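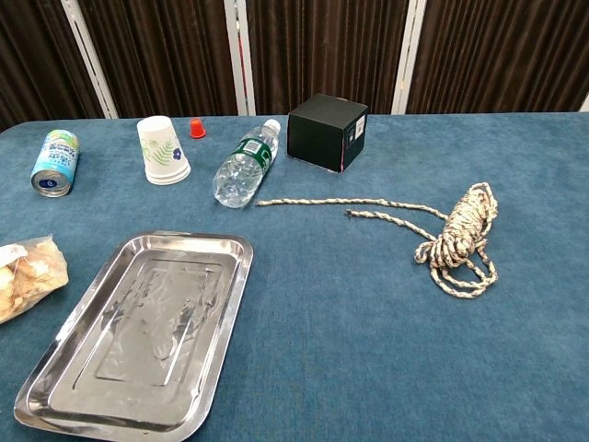
# Can a machine clear a table yet? (long, sorry)

**gravelpit_hobbies**

Okay, so my brother-in-law and I have been going back and forth on this since January and I want outside opinions. He says household robots are done, solved, just waiting on the price to drop. I say show me one that can clear the table in that photo while I go make coffee.

There's a tangled rope, a water bottle on its side, a drink can, a bottle cap, a stack of paper cups, a bag of something crunchy and a big steel tray. My kid could put all of that away in a minute (grumbling the whole time). Could anything you can buy do it? Could anything you *can't* buy do it?

**tenpin_lou**

The can, yes. The black box, yes. Anything that's a block or a cylinder and doesn't squish has been fine for years if you give it decent light.

The rope, no way. I've watched a lot of rope demos and they almost always start with a nice clean piece laid out in a gentle curve. That one's a bird's nest with two ends sticking out. Pulling on an end might open it up or it might cinch it tighter, and you sort of have to feel which one is happening.

**marzipan_ohm**

I think you're both stuck in the past a little. We have two Seltix arms at the shop in Rorkville, on the packing bench, and last month they did 2,156 picks with 1,847 of them going through without a person stepping in. Mixed bins, too! Bags, bottles, boxes, whatever the orders were.

**tenpin_lou**

@marzipan_ohm so that's 309 times somebody had to walk over there. In one month. If my dishwasher called me over 309 times a month I'd put it on the curb.

**marzipan_ohm**

Fair, but it's a packing bench, somebody's standing nearby anyway. And most of those were clear plastic. It just does not see clear plastic well. So in OP's pic I'd worry about the snack bag way more than the rope, to be honest. It's see-through, it's crinkly, it's throwing highlights everywhere, and if you grip it too hard you've got crumbs.

**dusty_bobbin**

Nobody's mentioned the tray?? Shiny steel is miserable for depth cameras. I ran a Frimpong sorter for 3 years and we ended up dulling every metal surface in the cell with spray. You can't really do that to somebody's serving tray.

Also it's flat on the cloth. You need to get under the rim, and that rim flares out, so maybe you get lucky there.

**gravelpit_hobbies**

Didn't even think about the tray! I figured it was the easy one, you'd just load everything on it and carry it off. That's how I'd do it.

**tenpin_lou**

See, that's the whole argument for me. You looked at it and decided the tray was for carrying the rest. Show me the machine that comes up with that on its own.

**marzipan_ohm**

There are systems that plan like that now, though. You tell it "clear the table" and it'll come back with a list of steps, and the list is usually pretty sensible. Carrying out step four is where it falls apart — the planning got good way faster than the hands did.

**quietcornerkev**

Lurker here. My mother has limited use of her hands and we trialed a Grakico helper arm for 21 days. It was slow. Like, go-fold-a-load-of-towels slow. But it picked up bottles for her and it picked up her remote, and she didn't have to call me for that. She wouldn't care that it can't untangle rope. I'd take "slow and does half the table" tomorrow if the rental was cheaper.

Bottle caps were hopeless, by the way. It pushed them around like a cat.

**dusty_bobbin**

@quietcornerkev a cap standing up on its flat side like the one in the pic might be okay? The ridges give you something to pinch. Flat on a hard counter is the bad case. On that felt-looking cloth you can press down a bit and get away with it.

**quietcornerkev**

Maybe! Ours were all on a kitchen counter, so could be. Suction or fingers?

**dusty_bobbin**

Fingers. Suction on a cap that small, you'd need a tiny cup and then it's no good for the bottle.

**gravelpit_hobbies**

So the score so far is can and box yes, cap maybe, bottle yes if it can see it, paper cups nobody has said, tray maybe, bag probably crumbs, rope no. I'm calling that a win over my brother-in-law.

**marzipan_ohm**

Cups are fine if you want the whole stack. If you want just one off the stack, I'd like to change my answer to no.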